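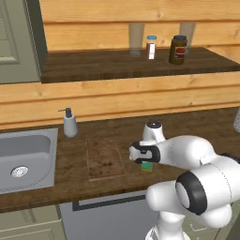 4 Gathering the demonstrations

4.1 The kitchen scenes

All demonstrations were gathered in simulation. We built the kitchens in Horobets, our in-house scene tool, and drove the arm by remote control from a desk with a hand-held controller. The kitchen in Figure 3 is the one we call Casisby. It has a wooden counter with a sink set into it, a plank wall behind, and a shelf of glasses and jars above. A second kitchen, Goltness, shares the same cupboards and appliances but has a straight counter and no shelf, and was used only for the tests in Section 6.

Figure 3. The Casisby kitchen during a sponge demonstration. The gripper holds the sponge low over the counter, next to the cutting board.

We chose wiping and tidying tasks because they call for two quite different kinds of movement. Picking up a sponge is short and exact. Wiping a board is long and loose, and two people asked to do it will rarely follow the same path. A learning system that has seen only one way of wiping tends to copy that path even when the board has moved, and we wanted the examples to vary enough to prevent this.

The objects that stay on the shelf play no part in the tasks. We left them in place so that the camera views would contain things the system must learn to ignore. Their positions were fixed within a session and changed between sessions.

4.2 Operators and sessions

The demonstrations were recorded by 2 operators, both of whom had used the controller on an earlier project. Each session lasted 40 minutes, with a break before the next. Longer sessions had been tried in the pilot, and the operators reported that their wrists became tired and their movements shorter towards the end. The pilot recordings are not part of the set described here.

At the start of each session the software placed the sponge and the board at random within a marked region of the counter. The operator was shown a one-line instruction, such as "wipe the board from left to right" or "put the sponge beside the sink", and pressed a button to begin. A second press ended the recording. The operator then marked the attempt as good, poor or void. A void attempt was one in which the controller had lost its connection or the wrong instruction had been followed. Poor attempts were kept, with their mark, as we expected some of them to be useful for teaching recovery after a slip.

The operators were told to work at a comfortable pace and to avoid pausing in mid-air. Pauses are a known nuisance in this kind of data. When the arm hangs still over the counter, the recorded action is close to zero for many steps in a row, and a system trained on such stretches may learn to stop there and never start again. We removed still stretches at the start and end of each recording automatically. Those in the middle were left alone unless they lasted longer than the limit given in Appendix B.

4.3 Camera views

The scenes can be rendered from several viewpoints, and the choice matters more than we had assumed. In the pilot we used one fixed view from in front of the counter. It shows the work surface well, but the arm's own links often cover the gripper at the moment of contact. Moving the viewpoint to the side clears the gripper in some arm positions and hides it in others.

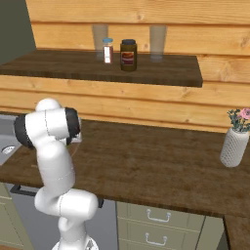
We therefore rendered every recording again from further viewpoints once the session was over. Only the joint positions and object positions were stored during the session, so adding a view cost no operator time. It did cost storage, and the rendered frames were deleted after training and made again when needed.

The lighting was kept the same across views of a single recording. We considered changing it from view to view, which would have given more variety for the same effort, but a shadow that moves between two views of the same instant has no physical meaning and made the checking described below harder.

4.4 Checking and final set

In all, 2417 attempts were recorded. Ritu Rawat and Larysa Pasichnyk checked them by playing each one back at double speed in Prutier, the viewer we wrote for this purpose, and comparing what the arm did with the instruction. Where the two disagreed on a mark, they watched the recording again together and settled on one.

Checking led to 296 attempts being left out. Most of these had been marked void by the operator. The rest had one of two faults. In the first, the sponge passed slightly into the surface of the board, an error of the contact model that appeared when the gripper was pushed down hard. In the second, the sponge was let go before the end of the recording and the operator had not noticed. Such attempts look complete from the front view and were found only when played back from the side.

We did not balance the remaining attempts by instruction. Wiping instructions are more common than placing ones, in the same proportion as they were drawn during the sessions. Section 5.3 reports what happens when the placing examples are given extra weight in training.

Checking took more than a third of the total working time, and we would plan for it earlier in a further round. In particular, the surface error could have been caught by a simple automatic test on the height of the sponge, run as each attempt was saved.

14 comments · 52 shares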